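13 June 2021

Woke up before the alarm again and lay there listening to the gutters drip, which I didn't mind one bit after the dry spell we've had. I made the good coffee, the one Meirion Parri sent me in November and I've been rationing like a miser, and took it out to the back step in my robe to have a look at the beans. They're up past the second string now! I put in two rows this year, twenty feet each, and I'm already worrying about what I'll do with them all come the end of summer (pickle them, I suppose, and press jars on everyone I know).

Tetsuya called while I was still out there, and we talked so long the coffee went cold. He's finally going ahead with the move to Gellomow. The house needs a new roof and the stairs creak something awful, he says, but there's a plum tree by the kitchen window and I think he made up his mind the moment he saw it. I told him I'd drive over and help him paint, all 170 miles of it, as long as he lets me choose the color for the front room. He wasn't ready to promise that.

After lunch I meant to write letters and instead fell into one of my sorting moods, going through drawers and making piles I'll have to move again tomorrow. I did find Mother's recipe for seed cake, in her slanty handwriting, tucked inside the manual for the old Arkico mixer. It calls for forty minutes in "a kind oven," and I have no idea what she meant by that, but I can hear her saying it. 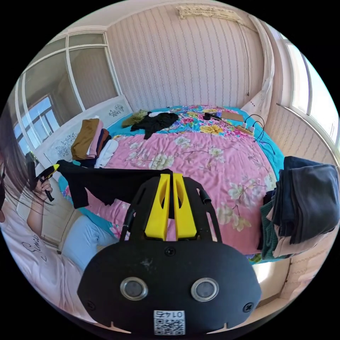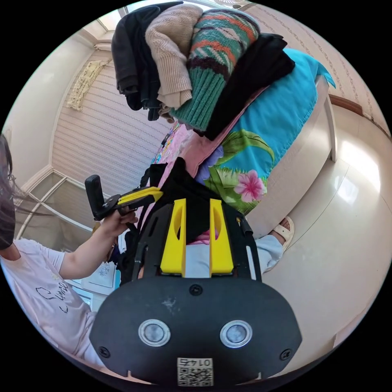
The yellow fingers, in both of these.

I baked the cake, of course. How could I not? I gave it the forty minutes and then a little more, and the top split right down the middle just the way hers used to. I ate one slice standing up at the counter and another sitting down like a civilized person, with a bit of butter. It wants more caraway, I think, or maybe mine has been in the cupboard too long.

The evening turned soft and gray, so I walked down as far as the bridge and back. The swallows were low over the water and I stayed watching them longer than I meant to. I keep thinking about Tetsuya's plum tree, and whether there might be room for one here, over by the fence where the lilac never did well. I must ask Meirion what kind he grows. And I still owe him a letter, so that's tomorrow morning taken care of, before it gets too warm to sit by the window.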